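Outdoors > Pests and Bites > Ticks on People

Posted in August by Huw Sayce

My neighbor swears by a yard spray called Memholm and says he hasn't pulled a tick off himself since he started. He paid for 2,000 square feet of coverage and wants me to split the next order. I back onto woods and deer walk through most mornings. Does the stuff do anything, or is he just staying indoors more?

Rikness

Could be either. One yard and one guy is not a test. Ask him what the active ingredient is. If he can't find it on the label, keep your money. Most of what gets sold as "natural barrier" is cedar or garlic oil, and from what I've seen it fades fast, faster after rain. Clearing the leaf litter along the tree line did more for us, and a dryer on high heat takes care of the clothes.

Eichhorn

we used it 2 summers, smells nice, still got ticks. dog too

Fillarholm

I'd be careful with both answers above. Ticks come in on deer and mice whatever you spray, so you check yourself every evening either way - behind the knees, waistband, hairline. I also don't trust the gadgets. I have bought more than one "no-touch" remover and gone back to plain pointed tweezers.

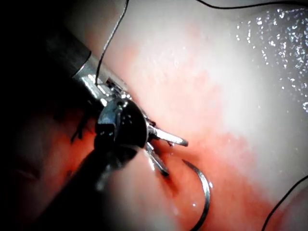

Do you have to get the mouthparts out if they break off in the skin?
If they don't lift out easily with tweezers, leave them alone, clean the spot and let it heal. Digging around mostly gets you a sore leg. Watch for a rash or fever over the next few weeks and call a doctor if either one shows up.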